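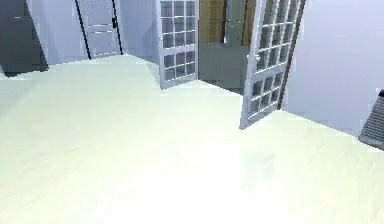
Glass doors standing open, computer rendering

About Clarkcombe

Hi, I'm Brendan Ó Dubhghaill, and I write Clarkcombe. It's a news site about federal court cases, mostly the kind with a government employee or a contractor somewhere in the middle of them: leaks, false statements, undisclosed gifts, foreign agent filings, people who took a laptop home and shouldn't have. I read the filings, I go to the hearings when I can get there, and I write up what happened in words my sister would put up with. (She sells boats. She has very little patience for the word "heretofore.")

How I got into this

I spent years on the courts desk at the Pernwood Courier, a daily paper that covered everything from zoning fights to bank robberies. I loved that job! I got to know the clerks, I learned which hallway had the working outlet, and I found out that most of what's interesting in a criminal case is sitting in a document that anyone can ask for. The trouble was space. I'd come back from a detention hearing with a notebook full of good stuff and get five paragraphs, and two of those would be the history of the case for people who'd missed it the first time.

So I started a newsletter on the side. It was called Wandgate, after the street I lived on, and it went out to former coworkers, a couple of defense lawyers and my dad. I wrote it at the kitchen table after the paper had gone to bed. The first issue was a very long walk through a plea agreement that I'm still a bit proud of, even though I spelled the judge's name two different ways in it.

Then the Courier cut the courts desk. I took the buyout in May, slept for most of a week, and turned the newsletter into a website with its own name. Clarkcombe is where my grandmother grew up. It has nothing to do with courts at all, but the address was available and I like saying it.

What you'll find on the site

The main thing is the case pages. Each case I follow gets one page that stays put, with the newest development at the top and everything older underneath it, so you don't have to dig through a pile of articles to work out whether somebody has been indicted yet or just charged by complaint. I have nearly 40 of these going right now, and some of them haven't moved in ages. Courts are slow. I leave the quiet ones up anyway, with a note saying when I last checked the docket.

Wandgate still exists too! It's the weekly email now. It comes out early in the morning, usually by 6, and it's looser than the site - a bit of what happened, a bit of what's coming up, sometimes a rant about parking near the courthouse. It's free and it's going to stay free.

I also keep a glossary, which started as a note to myself and has gotten out of hand. If you've ever wondered what an information is (as opposed to an indictment), or why a magistrate judge handles the first appearance and then disappears, go have a look. Readers send me terms to add and I'm happy to get them.

How I work

I link to the filing whenever it's public. If I'm describing what prosecutors claim, I say it's what prosecutors claim, and I keep saying it, even when it makes a sentence clunky. An arrest is a big news story and a dismissal often gets two lines at the bottom of page nine, and that has bothered me since my first year on the job. If I covered the charge, I cover the ending, and it goes at the top of the same page.

I don't publish home addresses, and I leave family members out unless they're charged or they testify. I'll take tips, but I won't run one on its own. I need a document or a second person who was in a position to know.

When I get something wrong I fix it and put a dated note at the bottom of the page saying what I changed. Spelling gets fixed quietly, unless it's a person's name, in which case it gets a note as well. I'd like to say the corrections list is short. It's a medium sort of list.

One more thing here, seeing that I get asked weekly: I'm not a lawyer and I can't give you legal advice. If you hold a clearance and you're worried about a form you filled out, please call an attorney and don't email me the form. I really mean that last part.

Who pays for it

Readers, mostly. There are three ways to chip in: monthly, yearly, or a one-time amount through the support page. Supporters get the same articles as everybody else, plus the hearing calendar, which takes me forever to put together and is the one thing I keep behind the wall. The suggested yearly amount is $100, but there's a box where you can type in something smaller and no one will write to you about it.

I also do some paid work for Mansour, a small publisher that puts out training booklets for new court reporters. I edit the chapters on criminal procedure. They don't see my articles before they run and they've never asked to. If I ever write about a case that touches them, I'll say so in the piece.

I don't take money from law firms, political campaigns or anybody with a case I'm covering. A firm once sent a fruit basket and I had to send it back, and there were some very nice pears in there.

Getting in touch

The contact form is the best way to reach me. I read all of it, though I'm slow during trials - if it's been a while, feel free to nudge me. If you want to reprint something, just ask first and keep my name and the link on it. Student papers can go ahead without asking, but do send me a copy, I like seeing them.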